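The big table clear-out, finally!

I've been promising myself a proper working table since February, and this weekend I got stuck in. Everything came off, the pens and the odd screws and a pile of mail I'd rather not discuss, and I started again from a bare pale top.
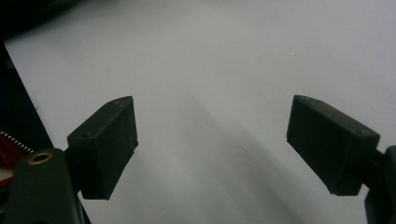 My new rule is that only the job I'm on gets to live there. Everything else goes in the 8 little drawers I picked up from Punton (five for bits and pieces, the rest for paper), and I've put a label on every one in my neatest printing. I love them! Vendula reckons I'll have clutter back by Monday, and she may have a point - she's seen my kitchen.

Light grey is such a lovely colour to work on, too. I used to lose tiny dark washers on my old brown desk all the time, and I'd end up on my knees with a torch. Next job is a decent lamp. I'm tossing up between a clamp one and something on the wall, so if you've got a favourite, tell me in the comments!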